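Grellircombe: The Complete Television Serial (Clastar box set)

Blu-ray, region B. Running time 1335 minutes. In stock.
Page last updated 4/2/22

If you are worn out by films in which the sky opens and something expensive falls through it, may we suggest a programme in which the end of the world is discussed at length in a bus shelter?

Grellircombe was a fantasy serial for people whose parents had gone to bed. It concerns a damp valley, a family of minor witches who have let the roof go, and a king under the hill who has been asleep for so long that the parish has built a car park on him. There are no capes. There is one cloak, and it belongs to the wardrobe department of a different programme, as anyone who watched television at the time will notice within seconds. The magic is mostly done with a torch behind a sheet, and it is far more frightening than it has any right to be.

For years the only way to see it was on tapes copied from other tapes, where the night scenes were a sort of brown weather with voices in it. Clastar have now gone back to the film elements and given it the box it should have had long ago. We have watched the whole thing in the shop, with the sound up, and lost a few customers in the process. We regret some of them. 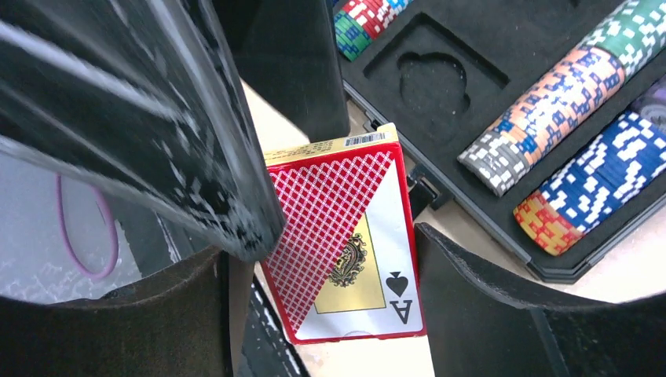
The picture first, as that is what people ring up about. The restoration was done by Procházka, whose work on old puppet films we have been boring people with for ages. They have left the grain alone, which we applaud, and they have steadied the opening titles, which used to wobble like a tray of drinks. The studio scenes were shot on videotape and still look like it. There is only so much anyone can do with videotape, and Procházka have sensibly done that much and stopped. The outdoor scenes are another matter. The moor is now green. We had always assumed it was grey, and had admired the mood.

Sound is the original mono. The hum in the chapel episode has been taken out, and we were surprised to find we missed it. English subtitles throughout, including for the hill king, who until now had been largely a matter of opinion. One of us has had a favourite line of his since childhood and has learned that it was a remark about drainage.

What else is in the box:

The unbroadcast pilot, in which everybody has a different accent and the aunt is played as a villain. Interesting once.

Commentaries on selected episodes. The cast remember the catering in great detail and the plot hardly at all.

2 documentaries, one on the making of the serial and one on the location. The second is the better of them and features a great deal of gate.

A booklet of essays and production stills. The essay on the music is very good. The essay on the symbolism of wells goes on a bit, and so do the wells.

A fold-out map of the valley, drawn for the set. It doesn't agree with the programme. Then again, neither did the programme.

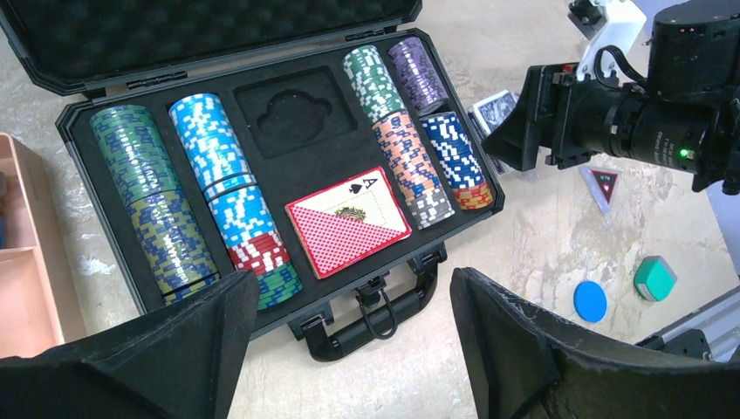

A word about Grimwood, since somebody always asks. Grimwood was the sequel, made by other people on more money, and it is the one with the talking stag. It is not included. The rights sit elsewhere and Clastar have told us they have no plans to chase them. We can't pretend to be heartbroken. The stag had a catchphrase. If you are of the generation that had the lunchbox, we understand, and we keep a few second-hand copies of the old DVD behind the counter where they can't upset anyone.

You don't need to have seen Grimwood to follow this, and having seen it may do you harm.

Is it suitable for children? The disc carries a mild rating and the content is mild: no blood, very little shouting, one dead crow. That said, the scene with the kitchen dresser has stayed with at least one member of staff well into middle age, and we would let a small child have the lights on. Older ones brought up on big superhero films may ask when it starts. It starts in the fourth episode. Tell them to eat something.

The packaging is a rigid slipcase with a matt finish that shows every fingerprint. Inside are card trays, and the discs fit snugly. The first few times you will think you are about to snap one. Press the middle and lift, and try not to do it in front of the person you were trying to impress with your box set.
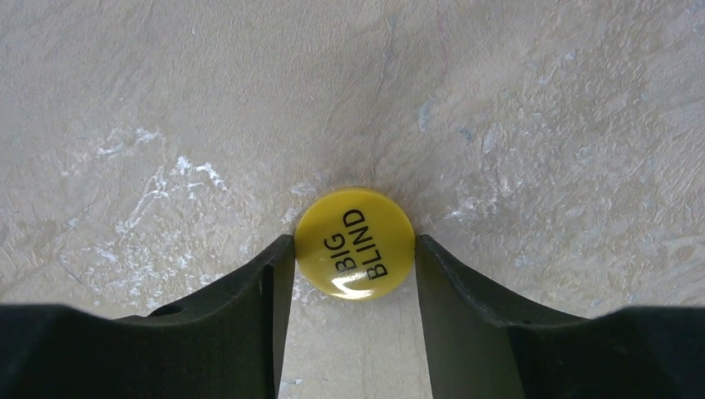 This is the first pressing, limited to 400 numbered copies for our shop, with the map and booklet. A plain edition in an ordinary case follows in July, without either, at a lower price. The discs are the same. If you care only for the programme and have no shelf to show off, wait for that one and keep the difference. We aren't proud.

We can't take requests for particular numbers. Please don't ask for number one. It has gone, and we know where it is, and it looks very nice on our shelf.

Ordering and postage

Limit of 2 per customer. Sets go out by tracked post in a proper box with padding, after an earlier release in padded envelopes taught us what a sorting office can do to a corner. If yours arrives dented, send us a photograph and we will replace it while stocks last. If it arrives with a very slight crease only visible in strong sunlight, we will sympathise.

Players from outside region B won't read the discs. Check before you order, as we can't take back opened sets on the grounds of geography.

Collection from the shop is free, and you can have a look at the map before you commit yourself. Please allow time for us to tell you about the dresser.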